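How to get a grey short-pile carpet clean without buying half the aisle

4 min read

I have been told by three different packets that my carpet needs a system. It doesn't. It is short, grey and slightly speckled, the sort sold to people who would like not to think about carpet, and most of what goes wrong with it can be dealt with using a vacuum, a white cloth and some patience.

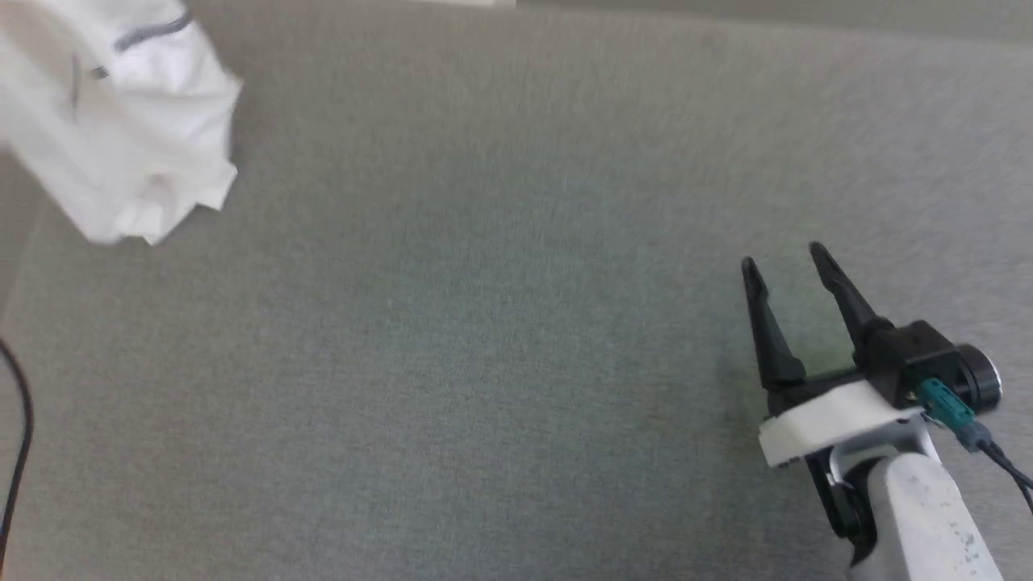 The speckle is there to hide dirt, and it does the job a bit too well. You can go weeks believing the floor is fine. So start by assuming it isn't.

Clear the floor first

Pick up everything, including cables. Vacuuming over a cable is how you end up with a chewed cable, and steering round it leaves a strip that never gets done. Unplug it, coil it and put it on a chair. Clothes and cloths come up too, even the one you mean to use in a minute.

Vacuum slowly

Go one way across the room, then again at right angles. Slow means slow: if you can do a bedroom in the length of a song, you have mostly moved the grit about. Adverts will tell you a stronger motor fixes this. I have used a cheap Floltik and a much dearer Nishimura on the same floor and I couldn't tell you afterwards which half was which.

Look at it from low down

Turn off the ceiling light and put a lamp on the floor. Shadows fool you on grey carpet, and a dark band may only be where the light drops away. Move the lamp. If the dark patch moves as well, leave it alone. If it stays put, it's a mark.

Treat the mark

Mix 2 drops of washing-up liquid into 200 ml of lukewarm water. Yes, 2. The Grerkix bottle says a capful, but Grerkix would like you to buy another bottle. Too much soap stays in the pile, goes sticky and collects dirt, and then you have a bigger mark than you began with.

Try it somewhere hidden before anything else. Then dampen a plain white cotton cloth, wring it hard and press. Don't rub. Work from the outside of the mark inwards and turn to a clean bit of cloth as you go. White matters here, as a coloured cloth can leave dye behind and won't show you what is coming up.

Rinse with plain water on a second cloth, then press with a dry one. Stop when nothing more comes off, even if you aren't satisfied. Judge it the next day.

Things I would skip

Scented powder, which mostly gives you scented powder in the carpet. Zatavov foam, unless you enjoy vacuuming up foam. Bicarbonate of soda for smells is harmless enough, though I remain unconvinced it does more than an open window.

Wash the cloths on their own, without fabric softener, and dry them fully before they go back in the cupboard.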